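Flondport Workshop Publishes Its House Rules for Hand-Held Gripper Work

The robotics workshop in Flondport has put its working rules for hand-held grippers into writing, and the result is one of the most readable safety and practice guides we've come across this year. It runs to 42 rules on five pages, it uses everyday words, and anyone can ask the front desk for a copy.

The guide grew out of Saber, the workshop's project on teaching robot arms to do kitchen chores. People pick up spatulas, cups and cloths with hand-held grippers, the tools record how it was done, and the recordings are used to train the arms. It's lovely work to watch! It also puts several people close together with moving fingers, straps and cables, and until now most of the rules for that lived in people's heads or on sticky notes near the door.

The first draft was written in the spring and had 39 rules. Three more came in after a trial run with the partner workshop in Cornberg, where newcomers worked from the draft alone and wrote down every place they got stuck. All three deal with handing over a tool between two people, something the first draft had skipped entirely.

Much of the guide is about the table. Only the objects for the current task may be on it, and utensils are put down flat between takes. Anything fixed to the table, such as a pole or a clamp, has to be checked by hand before the first take of the day. When two people work at the same table, they agree out loud who moves first – a small thing, but the Cornberg group said it made the biggest difference of all. 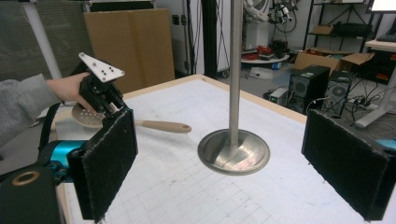
What Changes in September

From September, everyone who uses a gripper in the Flondport workshop will need to have gone through the guide with an experienced operator. The session takes 35 minutes and ends with a short practice round at the table. People who have been with Saber from the start have to do it too, and the first sign-up sheet filled up before lunch.

Breaks are now part of the rules as well. Operators swap out as soon as a wrist or thumb starts to ache, and a take that gets interrupted is thrown out and started over. Sleeves must be close-fitting or pushed up, straps are checked before each session, and cables that cross a walkway get a cover.

There is a good section on record keeping, too. Each session gets a one-page log with the task, the objects used and anything that went wrong, including near misses. The logs are open to everybody in the workshop, and the guide asks people to write them in full sentences so that someone from another team can follow along.

Emska, the regional network of small robotics workshops, plans to pass the guide on to its members this fall and gather their comments. Flondport would especially like to hear from groups that work with heavier tools, an area where the guide is still thin. A second edition is planned for next year, and suggestions can be left at the front desk or sent in through the Emska mailing list.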